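Bench notes, 8/5/25
Pillow job, two-arm build
Letay Chala, with additions from Bořivoj where marked

Start of session

Still on the pillow. I said at the last meeting that I didn't think bed-making was a sensible first task for a home-built pair of arms and I haven't changed my mind, but Bronwyn wants it for the open night in November so I'm writing it up properly this time. Last entry on this was three lines and a rude word.

Controller is the Cilero board again. The Ahn board is back in its box until somebody can explain the dropouts on the left bus. Firmware unchanged. I did not touch the gains between runs, and I'd ask everyone else to keep their mitts off them too until we've got one full session logged on the same numbers.

Log shows 3,548 lines for the session. Most of that is the right wrist complaining about its temperature sensor. I don't believe the sensor. It reported 103 degrees before we'd even enabled the motors, and I had my hand on the casing at the time. Lamisi thinks it's reading Fahrenheit. I think it's reading nothing and making it up. Either way we can't use it as a cutoff, and a cutoff we can't use shouldn't be in the safety list on the wall. I've crossed it off.

What we're claiming it can do

Bořivoj's plan is left hand takes the lower left corner, right hand comes in under the bottom edge, both lift together, then tilt the pillow back towards the head of the bed. On paper that's four moves. The planner breaks it into 15 segments, and I'd like to know why, as half of them look like the arm changing its mind.

My worry is the right hand. The left has a corner to close on, which is about the friendliest bit of a pillow you could ask for. The right gets a long soft edge with nothing to find. We've got no tactile sensing on the fingertips, so "gripped" in the log means the motor current went up. It goes up if you've got fabric, and it also goes up if you've got a finger jammed against the other finger. I raised this in March and got told to wait for data.

Looked hard at one moment where the left is properly bunched on the corner and the right is only just under the edge, fingers partly open.
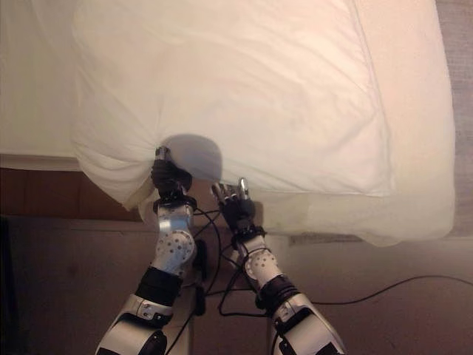
Notes on the grip

1. Left hand is fine. Good fistful of fabric. If every pillow in the world came with its lower left corner presented like that I'd have no complaints.

2. Right hand was flagged as "contact" in the log at that timestamp. Fingers aren't shut. Could be brushing the cloth, could be near enough that the model guessed. I want the flag renamed to something less sure of itself. Alžběta has agreed to change the label in the viewer, but the underlying threshold is Bořivoj's and he's attached to it.

3. White pillow on white bedding is a rotten choice for the vision side. The segmentation has to find an edge where the colours barely differ, and the hand throws a round shadow on the pillow which I'd bet is being read as a dent. I've asked for a coloured pillowcase. Bronwyn says people have white pillows. True, but we're not at people yet.

4. Cables. I don't like the loops between the arms. They come down from the wrists into the gap where both forearms want to be. The long one that heads off to the right at the base is less of a bother, though it still wants a clip before anybody brings their kids through. Trelovholm sell a spiral wrap that would do the wrists. Lamisi to order, small size.

(Bořivoj: the loops are there for wrist rotation. Shorten them and you'll pull a connector on the first big turn. I'm fine with wrap, not with shortening.)

Fair enough. Wrap only.

The Grarer grippers question

Bronwyn has again floated swapping both hands for the Grarer set. Quote came in at 4,000 dollars for the pair, before freight. I'm against it. We have no evidence the hands are the problem. If contact detection is wrong now it'll be wrong with dearer fingers, and we'll have blown the winter budget finding out. Try a bit of rubber on the fingertips first. There's a bicycle tube in the scrap bin.

I'll grant that the current silver tips look slippery on cotton. I haven't measured it. If someone wants to hang a spring scale off a pillowcase and get a proper slip figure, I'll read it with an open mind.

To do

Rename contact flag (Alžběta)
Order spiral wrap (Lamisi)
Coloured pillowcase, dark blue or green, from home or the op shop (me)
Rubber on right fingertips only, leave left as the comparison (me)
Explain the 15 segments, in writing, with a drawing (Bořivoj)
Replace or disconnect right wrist temp sensor (whoever gets to it first, sign the sheet)

I still reckon we'd be better off starting with a folded towel on a table. Same fabric trouble, a lot less of it, and you can walk around all four sides. Bronwyn has the request in writing and will answer after the next session.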